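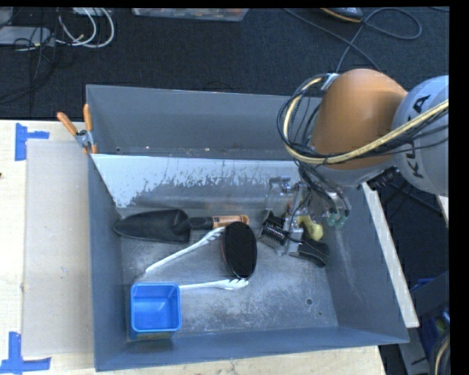

The bin during a run, arm over the right-hand wall

Grasp planner keeps picking poses it can't reach near the bin walls

Asked in: Manipulation / Planning and perception
Tags: bin picking, grasp scoring, collision checking, KUKA

Hello all! First post here after a long time reading, and I've had such a good few weeks with this project that I almost feel bad turning up with a complaint.

I'm clearing mixed household and garden bits out of a deep metal bin with a KUKA arm and a finger gripper. There's one fixed depth camera looking in. The pipeline is: grab a point cloud, crop to the bin, sample grasp candidates, score them, hand the best one to the motion planner. The sampler is the stock one from Mikby and the motion planning goes through Vamov, both on default settings apart from the finger length and the opening width.

In the middle of the bin it's lovely. A trowel lying flat, a brush, a little plastic container – all fine, and watching it choose sensible places to hold a trowel handle still makes me grin. The trouble starts with anything close to a wall. The sampler gives me 900 candidates per cloud, and when the objects are bunched up on one side nearly all the top scorers are ones where the gripper body would have to pass through the metal. Vamov quite rightly says no. Then my code asks for the next best, Vamov says no again, and this carries on until it hits my limit of 30 attempts and gives up. I've watched it refuse to touch a trowel blade end that I could pick up with two fingers.

Over all my logged runs I have 3,953 planning requests, and failures near the walls are by far the biggest group. I haven't split them up any further than that yet.

Things I have tried:

Raising the attempt limit. It does sometimes find something in the end, but the cycle gets painfully slow.

Shrinking the bin model so the walls are thinner in the collision scene. More plans came back, and then the gripper touched the wall, so I put it back.

Adding a penalty for distance from the bin centre. It just leaves the edge objects till last and gets stuck on them then.

One more thing that may matter. The walls are not all the same. One of them leans outward, and there's a sloped panel across the back which is very bright at the top and worn down to bare metal lower down. My collision model is a plain box with 4 upright walls. The cloud gets patchy on the bare metal too.

Is there a decent way to make the sampler know about the walls before it scores anything? Or do I need a different sampler?

Nomvula Modise

3 answers

Answer 1 (accepted)

What a good problem, and you've already done the annoying part by keeping logs.

I'd keep the sampler. It is doing what it was told, which is to find places on an object where two fingers would close nicely. It has been given the fingers and nothing else. Your gripper has brackets and cables and fittings hanging off it well above the fingertips, and in a deep bin that upper part is what meets the wall.

So put a cheap check between sampling and scoring. Make a rough hull of the whole gripper, up to and including the wrist. Two or three boxes will do to start with, and include the cable loop, with some slack for it. For each candidate, place the hull at the grasp pose and again at the pre-grasp pose, and test both against the bin walls only. Leave the other objects out of this first pass. It takes next to no time compared with a planning call, and everything that fails gets thrown away before you waste a score on it.

After that, give the survivors some freedom. For every grasp that fails, try tilting the approach a little away from the nearest wall, keeping the contact points where they are, and test again. On our cell this brought back a lot of grasps on objects lying against the side. Long thin handles are especially forgiving because you can slide along them as well as tilt.

Then the inverse kinematics check, still before the motion planner. A pose can be clear of the wall and still need the elbow somewhere silly, and if your arm comes in from one side, as yours does, the wall on that side will be much worse than the one opposite. Split your failures by wall and I think you'll see it straight away.

Order, in short:
sample
wall check at grasp and pre-grasp
tilt the failures and check again
inverse kinematics
score
plan

Please do fix the bin model too. An upright box in place of a leaning wall is throwing away free space where the wall leans out, and on the side with the slope it is doing the opposite – the model says there is room low down at the back and there isn't. Measure it with a ruler, top and bottom, and draw five or six flat faces. An afternoon's work. I enjoyed it more than I expected to!

Erasto Muli

Comment from Nomvula Modise:
Thank you!! Hull check is in. I used three boxes as you said, plus one for the hose and cables. The wall check alone throws out most of the bad ones and the first plan now usually goes through. I split the log by wall as well and yes, the arm side is much the worst. Tilting is next. I'd been thinking of the pre-grasp pose as somebody else's business, so that was the bit I needed.

Comment from Erasto Muli:
Great to hear. When you do the tilt, go in small steps and stop at the first one that clears. I started with big steps and got some very dramatic looking grasps.

Answer 2

Agree with the above but I would look at the perception side as well. Bare scratched metal is miserable for depth cameras. If the cloud has holes on the slope then your crop probably leaves little floating bits there, and the sampler will happily suggest grasps on them. Have a look at how many of your failed candidates have nothing real between the fingers.

What helped me was taking a cloud of the empty bin, keeping it, and subtracting it with a small margin from every new one. Take several and merge them, as the holes move about from shot to shot. If the bin can shift on the table you'll need to line the two up first. I do that on the top rim and ignore the floor completely.

Mnguni has a background subtraction step built in, if you don't fancy writing it. The settings page is a bit sparse. The margin is in metres, which caught me out.

Answer 3

Had the same thing with Brakitz, changed to a suction cup, problem gone.

Comment from Nomvula Modise:
Ha, I'd like to see it pick up the brush by the bristles! I do want to try suction on the container at some point though.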